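Dicas para cuidar dos figurinos e adereços depois da peça

A temporada acabou, o elenco já foi jantar e sobrou para você a arara inteira de roupas suadas? Bem-vindo ao clube! Eu adoro esse trabalho (adoro mesmo), e depois de 20 montagens com o grupo Zukine juntei uns truques que funcionam muito bem em casa.

Comece pelos colarinhos. Maquiagem de palco é gordurosa, e água quente fixa a mancha. Uma gota de detergente neutro, água fria, 3 minutos de espera e só depois o sabão. Fica uma beleza!

Para o cheiro de suor em casacos que não podem ir à máquina, misture vodca barata e água em partes iguais num borrifador e passe no forro, sempre do avesso. Foi o Dezső Virág que me ensinou isso na coxia, e nunca mais larguei. Teste antes numa costura escondida, principalmente se for seda. 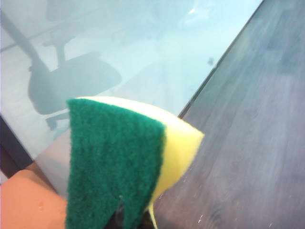

Perucas sintéticas pedem água fria e um tiquinho de xampu suave. Nada de torcer! Aperte numa toalha, deixe secar no suporte e penteie das pontas para a raiz.

Sapatos de verniz voltam a brilhar com um pano macio e um pingo de vaselina. Já os de camurça eu escovo a seco, num sentido só, e para as marcas mais teimosas uso borracha escolar branca.

Guarde tudo em capas de algodão, com etiqueta: peça, personagem, ator, tamanho. Na remontagem de Stundgate, em novembro, achamos o colete do mordomo em 6 segundos, uma alegria! Lantejoulas e bordados vão deitados, com papel de seda entre as dobras, e os chapéus ficam de copa para baixo.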